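Elogio del fallo aburrido

Me apasionan los fallos de los robots. No los espectaculares, los de brazo industrial desbocado y valla rota, que por suerte son raros, sino los pequeños, los que caben en una mesa de cocina y dejan a cuatro personas discutiendo hasta las siete de la tarde. En agosto viví uno de esos y sigo dándole vueltas con una alegría que en casa ya no comparten.

El proyecto se llama Witar y lo llevamos entre Uvell, que pone el software, y Drutport, que fabrica las pinzas. La idea es enseñar a un brazo a recoger una mesa: fruta, cuencos, cubiertos, lo que haya. Para enseñarle, una persona hace la tarea con una pinza de mano que lleva cámara, una y otra vez, y de esas grabaciones aprende el modelo. Habíamos reunido 2.115 demostraciones. El manual interno pedía 2.000, así que íbamos sobrados y bastante contentos.

La fruta está encima de un mantel a cuadros, estampado hasta el último rincón, con un cuenco de acero en medio que refleja todo lo que le pongas delante. Una delicia de problema.

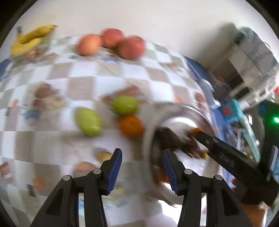 Lo que falló

La primera tarde con el brazo de verdad, el modelo cogió una mandarina y la apretó hasta reventarla. Luego otra. A la tercera, Margarida Quintela pulsó la parada de emergencia, y bien que hizo, porque el brazo ya iba camino del cuenco con la pinza cerrada y sin intención de frenar. El golpe habría sido modesto. Pero en el borde de aquella mesa apoyamos las manos todos, y una pinza que no sabe que está cerrada tampoco sabe que tiene unos dedos debajo.

Tardamos dos días en encontrar la causa, y es preciosa de tan tonta. En 185 de las demostraciones, el sensor que mide la apertura de los dedos se había quedado pegado en el último valor. La pinza se cerraba y el registro decía «abierta». La persona que grababa no notaba nada, ya que la mano sí sabía lo que hacía. El vídeo era impecable. El dato que lo acompañaba mentía, y el modelo aprendió con toda diligencia que a veces hay que seguir apretando aunque ya tengas la fruta.

Francine Arsenault, de Drutport, dio con ello a base de mirar las curvas de apertura una por una, con café y una paciencia que le envidio. Encontró un conector que se aflojaba con la vibración. Cinco minutos de reparación, contando la búsqueda del destornillador.

Por qué me entusiasma

Defiendo que este tipo de avería merece la misma atención que las grandes, ¡y más cariño! En nuestro oficio se escribe mucho sobre modelos que se equivocan y muy poco sobre conectores. Cuando un robot aprieta de más, la primera hipótesis que sale en la reunión es siempre la arquitectura, el entrenamiento, la cantidad de datos. Yo mismo propuse grabar más. Habríamos grabado otro montón de mandarinas con el mismo conector flojo y nos habríamos quedado tan tranquilos.
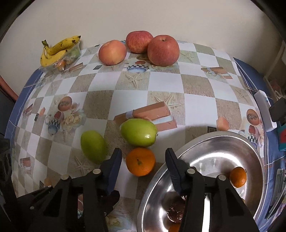
Y el vídeo engaña, vaya si engaña. Uno ve los dedos acercarse a la fruta, ve el movimiento limpio y da la demostración por buena. Así las revisábamos: a ojo, a velocidad doble, con la lista de comprobación al lado. En esa lista no había ni una línea que obligara a comparar lo que se veía con lo que decía el sensor. Ahora la hay, y además el sistema rechaza cualquier grabación en la que la apertura no cambie durante 5 segundos mientras la mano se mueve.

Mi opinión, por si a alguien le sirve, es que esa comprobación tendría que venir de fábrica en toda herramienta de captura. Se lo he dicho a Drutport y se lo diré a quien me invite a un café. También creo que las demostraciones malas no deberían borrarse. En Uvell había partidarios de limpiar el disco y pasar página; yo peleé por guardarlas en una carpeta aparte, que alguien bautizó Bach por motivos que no he logrado averiguar, y con ella probamos cada versión nueva del filtro. Es mi carpeta favorita del proyecto.

Queda una discusión abierta. Margarida sostiene que el brazo debería llevar un límite de fuerza independiente, en el propio controlador, que ningún modelo pueda saltarse por muy convencido que esté. Yo le decía en julio que eso nos restaría agilidad con los objetos pesados. Después de las mandarinas le doy la razón, y estamos peleándonos, con muchísimo gusto, por el valor exacto.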